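Handling Thin Fabric Sheets: Storage, Hanging and Folding
Student project report
Submitted 4/27/26

1. Background

Light fabric sheets are used in the Gotcombe workshop as dust covers, light diffusers and temporary dividers. They are cheap and easy to replace, but they crease badly and pick up dirt along the hem. At the start of the project the sheets were kept folded in a drawer together with heavier cloth. Most needed pressing before use.

The project compared three ways of storing and handling the sheets and recorded how much creasing each one produced. The work started in January and was carried out during normal lab hours.

2. Materials

All sheets came from one order supplied by Lebrun. The fabric is a plain white weave, thin enough to pass daylight. Sheets were hemmed on all four sides before testing. Eight were set aside for the trials and marked with a stitch of colored thread in one corner. The remainder stayed in service and were not measured.

Other items used:
Hanging rail with padded clips (Hallow)
Cardboard tubes for rolling
Shallow drawer, lined with paper
Steel rule and a sloped inspection board
Desk lamp, placed low to one side of the board

3. Storage methods

3.1 Folded. The sheet is folded in half along its length, then in half again, then in thirds. It is stored flat in the lined drawer with no other cloth on top.

3.2 Rolled. The sheet is laid on the table and rolled onto a tube with the hem parallel to the tube axis. The roll is tied loosely with cotton tape at both ends.

3.3 Hung. The sheet is clipped to the rail along one long edge. Clips are set 300 mm apart. Wider spacing was tried first and gave visible sag between the clips, so those results were dropped.

4. Procedure

Each sheet was pressed, stored by one method, removed, and laid on the inspection board. With the lamp at a low angle, creases cast a shadow and can be measured with the rule. The length of every crease longer than 10 mm was added up to give a single total per sheet. Marks inside the hem were ignored, as the double layer of fabric hides them.

The same sheets were used for all three methods, in a different order for each sheet. They were pressed again between methods.

5. Results

Folded storage gave the highest totals. The worst sheet reached 735 mm of open crease in addition to the fold lines themselves, mostly where the thirds fold crossed the lengthwise folds. Rolled sheets had short creases near the start of the roll, where the first turn is tightest. Hung sheets had the lowest totals, but the clips left small dents along the top edge, and dust collected on the lower hem.

The rolled method takes the least space per sheet after folding. The rail takes up a full wall bay and blocks access to the Stetach shelving behind it.

6. Handling a raised sheet

Much of the creasing seen in early trials came from handling and had little to do with storage. A sheet gripped in the middle bunches at the grip point. Holding it along the edge spreads the load better. When the sheet is raised with light behind it, thin areas and marks in the weave are easier to find than on the board.

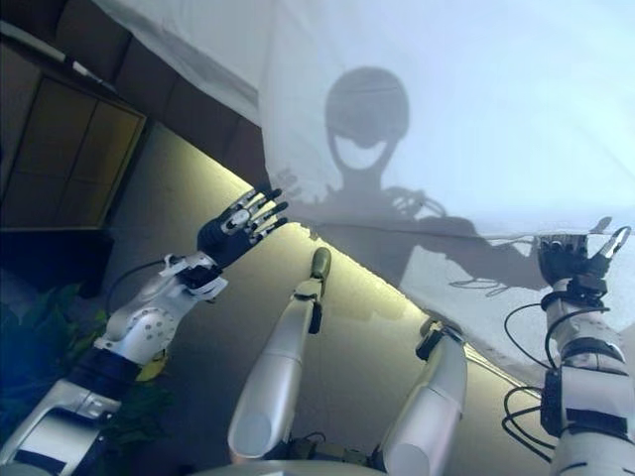
7. Recommendations

Roll the sheets that are used less often. Keep the rail for sheets in weekly use and move the clips along the edge each time a sheet is rehung. Stop using the folded method except for transport. A larger tube diameter should be tested next, as the first turn accounts for most of the remaining creases in the rolled sheets.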